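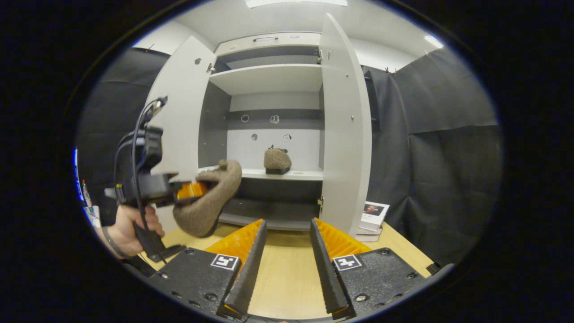

On washing things that say do not wash

February 27, 2018

Most of the post since the last newsletter has been about soft toys, with slippers a close second. You wanted to know how to get them clean without turning them into something else. A few of you had already turned them into something else and wanted to know if it could be undone. (Mostly it can't. Sorry, Marulanda the rabbit.)

I should say at the start that I have ruined plenty in my time. My own bear went through a boil wash in a twin tub and came out with the look of a retired boxer, and he has sat on the landing judging me ever since. So what follows comes from experience, most of it bad.

Start with the label, if there still is one. Children bite them off. If it says surface wash only, the maker usually means there is card, foam or a squeaker inside, or that they never tried it themselves and don't want your letters. Give the thing a squeeze all over. Beans, pellets and anything that crunches should stay out of the machine. If it talks or sings, take the batteries out and stick to a damp cloth, however tempting it might be to shut it up for good.

For the rest, a pillowcase with the end knotted does the job of those net bags they sell next to the till. Thirty degrees, the gentlest spin you have, half the powder you think. Flor Tello wrote in from Surby to say she uses baby shampoo and gets a softer pile, and I've tried it and she's right, though use a teaspoon, for heaven's sake. I used a glug. There was foam on the skirting board.

Drying is where people lose their nerve. A plush toy as big as a loaf takes two days on a rack, turned over now and then, and it will feel dry well before it is. Leave it. Put it back on the bed too early and by the end of the week it smells like a pond. Radiators make the fur go stiff down one side. Tumble dryers are quick, and melt whiskers.

When it's dry, brush it. A baby's hairbrush is best, a clean toothbrush will do for faces. Brush against the pile first and then with it, and you'll be surprised how much of the grey was flattened fluff and how much was jam.

Slippers are the same only worse, as feet are involved. Cloth soles can go in the pillowcase. Rubber soles are glued on, and the glue in a cheap pair gives up at anything warmer than tepid, so do those by hand in the sink and stuff the toes with kitchen roll. Newspaper is the old advice and it leaves the lining grey -- ask me how I know. For smell without dirt, a spoonful of bicarb left in overnight and tapped out over the bin works well enough. Tap it out properly. My husband went about for a whole morning leaving little white footprints, like a very tidy ghost.

The animal-shaped kind, with ears, count as both toy and slipper and you can decide for yourself which rules to break.

A word about the freezer. Somebody always brings up the freezer. A night in a bag among the peas may do something about dust mites, but it does nothing about dirt, and you will at some point have to explain a frozen elephant to a four-year-old. Have your story ready.

Repairs

Nilton Muñoz is doing another mending afternoon at Stunetti, the wool shop on Gurker Lane, some time in May. Split seams, missing eyes, stuffing that has all gone to the feet. He charges 50p a seam, and at the last one he got through 38 toys and one tea cosy that had been handed over by mistake. There are 9 places at the table if you'd like to learn to do it yourself, so give the shop your name. Bring your own needle, and bring the toy washed. He was quite firm about that and I didn't like to ask what had happened.

If you've lost an eye, a plain black button sewn on with doubled thread is fine for grown-ups' toys. For anything a baby might chew, embroider it instead. My first attempt gave a lamb an expression of deep suspicion, and it has been the favourite ever since.

Next time, by popular demand, bath mats.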